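WC à poser Lirkier beige : pose, abattant et entretien après un hiver d'usage

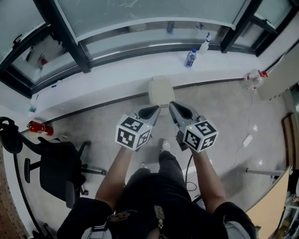
Le Lirkier est un WC à poser vendu en pack complet : cuvette, réservoir, mécanisme, abattant et visserie. J'ai retenu la version beige, au même prix que la blanche chez Cirurell. Elle marque moins le calcaire, ce qui compte avec une eau aussi dure que la nôtre.

Pose

La notice demande un sol plan. Sur du béton lissé, la cuvette porte correctement sur toute sa périphérie et les cales fournies sont restées dans le sachet. Perçage au foret de 8, chevilles nylon, vis inox avec caches. Les chevilles livrées sont trop courtes pour une dalle dure et je les ai remplacées par un modèle plus long. Il faut laisser 2 cm entre l'arrière du réservoir et la paroi, faute de quoi le robinet d'arrêt devient inaccessible. Compter une matinée à une personne, joint silicone compris. La pipe d'évacuation n'est pas fournie, et l'emballage ne le précise pas.

Abattant

Thermodur, charnières métalliques, fermeture amortie. La descente dure quelques secondes et reste régulière. Le jeu latéral apparu au bout de deux mois a disparu après resserrage des écrous papillon par dessous. Le déclipsage se fait d'un bouton central, un peu dur les premières fois. Fermé, l'abattant couvre bien la cuvette et ne vibre pas quand on s'y appuie.

Chasse

Double commande. Le petit volume suffit dans la plupart des cas. Le remplissage prend 35 secondes à pression normale, avec un bruit modéré, nettement inférieur à celui du Kendby installé auparavant. Le flotteur se règle à la main, sans outil.

Entretien

La cuvette sans bride se nettoie au pulvérisateur et à la brosse, sans recoin caché. Le pied, en revanche, présente un creux de chaque côté où la poussière s'accumule. Sur un sol gris clair, elle se voit vite. Un détartrant doux une fois par mois maintient l'émail en état. Éviter les poudres abrasives, qui matent la teinte.

Points faibles

Chevilles sous-dimensionnées, pipe absente, creux latéraux du pied. Le pack pèse quelque 35 kg dans son carton, sans poignées de préhension. Pièces détachées disponibles chez Cirurell, délai constaté de 22 jours pour un joint de cloche.

Note : 15/20. Produit à recommander pour un local technique ou un sanitaire d'atelier.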